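# Visit to the Arumugam laundry, Flakotport

18 January 2019

Four of us went out to the Arumugam commercial laundry: Harish Bhatia, Eimear Noonan, Peadar Doherty and me. We run the linen side of a small guesthouse group and wanted to see where our sheets would go if we changed suppliers in May. The bus from the station takes you to the back gate, so ask for the front office when you sign in.

Muireann Scanlon, the plant manager, met us with visitor vests and earplugs. You need the earplugs on the washer floor. The main line is a tunnel washer that moves loads through in one direction, with soiled linen coming in on one side of a wall and clean linen coming out on the other. Staff don't cross between the two sides without changing shoes and washing their hands.

Each account has a number, and it goes on every bag tag. Ours would be 429. The hotel next to us in the racks was 521, and Peadar asked what happens when tags come off. Those bags go to a holding shelf and someone phones around. Muireann said it happens more than she would like, mostly with customers who tie the tags to the drawstring.

Small items are kept apart from the flatwork. Washcloths, napkins and cleaning cloths are not put through the ironer, and they are charged by weight.
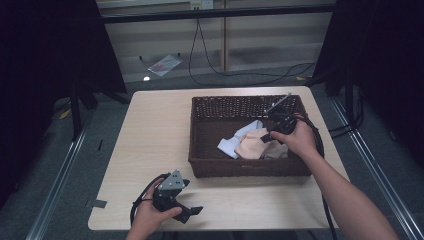
*Cloths in a wicker basket, small items area.*

The ironers were the best part of the visit. Sheets go in at one end and come out folded in quarters. Eimear asked about our older cotton sheets, which have shrunk unevenly, and was told they would go through but the folds would not line up. Harish wanted to know about stains. Anything marked is washed a second time, then sent back to the customer in a separate bag with a slip.

Delivery is in Rollico cages, which are too wide for our side door. We would have to unload at the curb. There is a narrower cage, but it costs extra and the waiting list is long.

We finished in the canteen with tea and a price sheet. The minimum order is 5 bags per pickup, which suits the two larger houses and not the small one. Eimear is going to ask if the houses can be billed together.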